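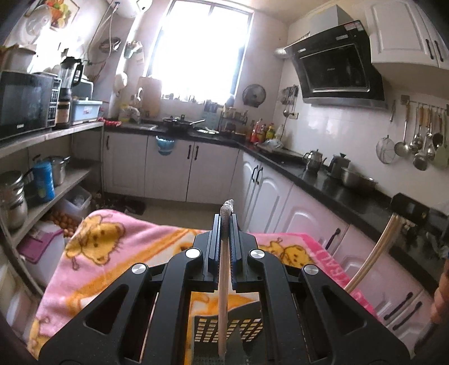 4. Restringing and first tuning

Your Vuvar baritone left the workshop in Lindoldale with strings on it, and they were good strings. They have since ridden in a truck. Change them before you decide what the guitar sounds like, and certainly before you write to us about what it sounds like.

You will need a string winder, wire cutters, a tuner and a clean cloth. A set of strings also helps. The guitar is built for a long-scale baritone set tuned B to B. Standard electric strings will fit, in the way that a child's coat will fit if you don't mind where the sleeves end.

4.1 Taking the old strings off

1. Turn the volume all the way down and unplug the guitar. Unplug the amp end too if there are other people in the house.

2. Lay the guitar on its back with the neck supported under the first few frets. A rolled towel does the job.

3. Slacken the strings one at a time, lowest first, until each one flops. Do not cut a string that is still at pitch. It will go somewhere, and you will be in the neighborhood.

4. Unwind each string from its post and pull it back through the bridge. Coil it up before it goes in the trash.

Caution: The bridge on the Vuvar is a floating bridge. It is held in place by string tension and by your good intentions. With all the strings off, it will slide. If you would like to keep it where it is, put a strip of low-tack tape on either side of the base before step 3, or change the strings one by one and skip the drama.

4.2 Putting the new strings on

5. Feed the lowest string through the tailpiece and over its saddle. The ball end should sit snug against the metal. Tug it once to be sure.

6. Bring the string to its post and pull it straight. Let it back by 2 inches, then put the end through the hole. That slack becomes the wraps.

7. Wind so that the string runs up the inside of the post and each wrap sits below the last. On the plain strings allow a wrap or two more.

8. Bring the string to light tension only, then move to the next. Work from the outside in – low B, high B, and so on toward the middle – so the bridge is pulled down evenly.

9. Trim the ends close to the posts. Players of a certain school leave them long and curly. They look wonderful in photographs and they will find your eye.

Note: The wound third in the Cao set has a hex core. Put a sharp bend in it at the post before you trim, or the winding may slip and the string will buzz for the rest of its life.

4.3 Tuning up

10. Tune from low to high: B, E, A, D, F sharp, B. Go through all six, then start over, as the first ones will have gone flat while you were busy with the others.

11. Stretch each string by lifting it gently away from the fingerboard at the 12th fret. Retune. Do this until the needle stops sulking. Three passes is normal, and five is not a defect.

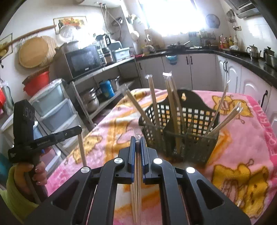
12. Check the bridge position. Play the harmonic at the 12th fret of the low B, then fret the same note. If the fretted note is sharp, move the bridge a little toward the tailpiece. If it is flat, move it toward the neck. Slacken the string first, every time, even though it is tedious.

13. Repeat for the high B. You are looking for a position where both are acceptable. Ayantu Belay, who sets up every baritone we ship, gets this right in a few minutes and has asked us not to print how many.

Caution: Do not adjust the truss rod on the same day you change strings. The neck needs a night to settle. If there is still a gap you dislike tomorrow, see section 6, and turn the rod no more than an eighth of a turn at a time.

4.4 If you use the vibrato arm

Fit the arm after tuning, with the spring seated in its cup. Press it down gently a dozen times and retune. A drop of Nurnari nut lubricant in each slot will stop most of the pinging. It will not stop the arm from being overused in slow numbers, a matter Sayaka Kobori takes up in the playing notes at the back.

Section 4 revised May 2018. Earlier printings gave the tuning of the fourth string as D flat. We heard from several of you.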